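Notebook, July, 4:40 pm
Shot tracking, Poirier gym floor

Tanner wants it on record that Jirasell found "the hot hand" in the summer league data. I want it on record that I don't believe it yet. Both of us have now looked at the same spreadsheet all afternoon.

What we have: 3,503 logged shots, of which 2,380 are usable. The rest have no defender distance, or the clock is missing, or the shooter ID flips halfway through a possession. That's a lot to throw away. Tanner says the losses are random. I checked one game by hand and the dropped shots were mostly in traffic near the rim, where the tracker loses people. So the usable set leans toward open jumpers, and open jumpers are exactly where a streak looks prettiest.

The claim is that a player who has made three in a row hits the next one more often than his own average. Fine, but the average used is from the same games as the streaks. Redid it with each player's spring numbers as the baseline and the bump shrank to almost nothing for everyone except one guard at Viditlow. He took 22 shots after a streak. I'm not hanging a theory on 22 shots.

Ravinder Bélanger came by and asked if we'd corrected for the sampling problem in short sequences (picking out shots that follow makes pulls the expected rate down, so "no difference" can hide a small real one). We had not. Good point, annoying point. It cuts against me, so I'll run it before Tanner does. Plan: shuffle each player's makes and misses within a game and compare the real streak figure to the shuffled ones. Started with 100 shuffles per player to see that the code works. Not enough to say anything with.

Other gripe: Skivine's shot quality number. It goes into the model as if it came down from a mountain. I asked what it's built on and got a one-page PDF with a curve and no axis labels. Tanner thinks it's fine because it "matches the eye test." Whose eye?

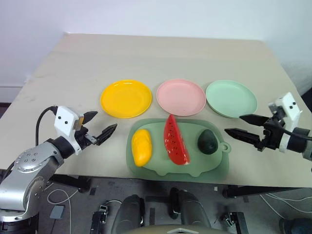
Ran the model again with shot quality taken out and plain distance put in. Fit is a touch worse, and the streak term moves around depending on which games I leave in. That bothers me more than the size of it. If one blowout can flip the sign, we shouldn't be showing coaches a chart.

Tanner's answer is that coaches already believe in it and will feed the ball to whoever just scored, chart or no chart. Probably true – and then defenses move over, the next shot gets harder, and we measure the mess.

To do:
– shuffle test, full run overnight
– hand-check two more games for dropped shots near the rim
– ask Skivine again for the inputs, in writing this time
– Tanner to stop saying "significant" in the group chat
– fix shooter ID flips after substitutions (same bug as last month, I think)

Left the run going on the back machine. Please don't restart it.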